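Old Desktops, Open Cases: A Little Gallery

I have a soft spot for office desktops nobody wants anymore. Phones and tablets are sealed up tight, but pop the side off one of these and there's a whole green city in there! I've been looking inside them for 19 years and I still lean in too close every time. This page is for my favorite part, the processor socket and its neighbors.
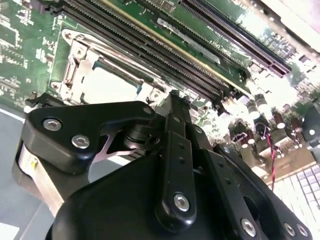 The socket with its silver retention frame and load lever, and the black memory slots running off at an angle. I love a green board. 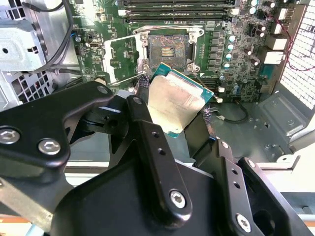 Frame swung open, the processor out in front of the socket. Look at that dull, smudgy metal lid, and all those tiny contacts behind it!
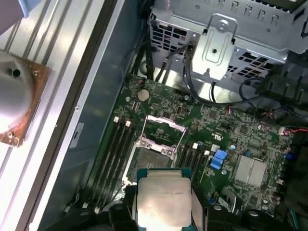
Empty memory slots on both sides, a coin cell up near the top, and one very bright blue latch.

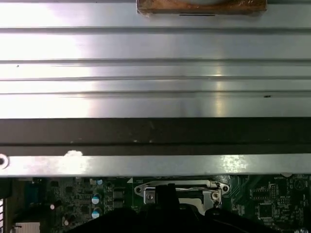
Long ridges in brushed silver metal, with the green board peeking out underneath.

If you're thinking of opening one up yourself, go for it, just take your time around the socket. The contacts bend if you so much as look at them wrong, and I once spent 40 minutes with a magnifier and a sewing needle coaxing a single one back into line (it worked, and I was unbearable for the rest of the evening). Hold the chip by its edges, match the notches, and let it settle in under its own weight. Never push. The lever takes more force than you'd expect and it creaks, which scared me half to death my first time.

I keep my screws in an old Hedlund mint tin and my spare memory in a shoebox, so I'm no model of organization. The next gallery will be power supplies and fans, probably in June, once I've cleared almost 60 photos off my desktop and picked the good ones.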